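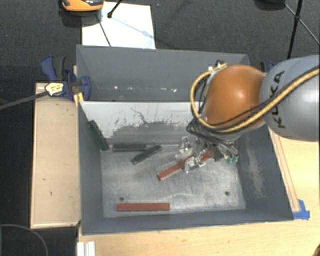 *The divided bin on the table, with red and dark green blocks in the larger compartment.*

**Progress report to the Parkano fund, April**

In this period we worked mostly on the sorting of the long blocks for the Florkela building sets. As agreed in our application, the sets will be lent out to schools in Jiltholm, and each set shall have its own bin.

**What is done**

We have now chosen the bin. It is grey and rectangular, open at the top, and it has a divider panel across the width. The larger compartment is for the long blocks and the narrower one is for small joining parts, which are still on order. We tried also a bin without divider, but the small parts went under the blocks and it took too long time to find them.

The colours are decided as well. We keep red and dark green for the long blocks. Yellow was in the first plan, but Tello, our supplier, could not deliver it before the summer, and the schools did not find it important.

Until now 9 of the 14 sets are complete with long blocks.

**Costs**

From the grant we have used 2,000 euros, all of it for bins and blocks. The transport to Jiltholm is not paid yet. We expect the invoice next month and will send you a copy.

**What remains**

- The last five sets must be filled and checked.
- The small joining parts must arrive — Tello has promised them for a Friday delivery, but we wait for the confirmation.
- The contents list for the lid is written, and 2 schools are reading it to see if the words are easy enough for the pupils.

We ask kindly if the unused money for yellow blocks may be moved to spare dividers. Please let us know your answer before we place the next order.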